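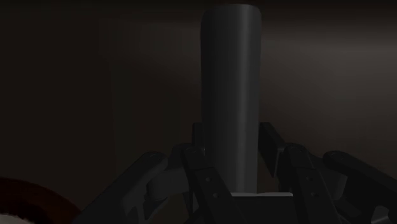
Sim view, dark grey cylinder between the finger pads, two holes showing on each pad

Hi all,

Thanks so much for this, and sorry I've been slow getting back to the list — January got away from me!

Snædís Þórarinsdóttir wrote:
> On the Jarard cell, do the pads in the model match the real ones?
> Ours were swapped at 800 hours and the grip has felt off ever since.

They should, Snædís, as I redrew them from the Gatemham spares. Have a look at the two small holes on your own pads and check them against the render, then re-zero the fingers before you touch the grip force (I did it the other way round once and lost a whole arvo). Mine went back in at 16 on the Zendton controller and I've left it there.

Cheers, and give us a yell if it's still crook,
Tuhumury cell maintenance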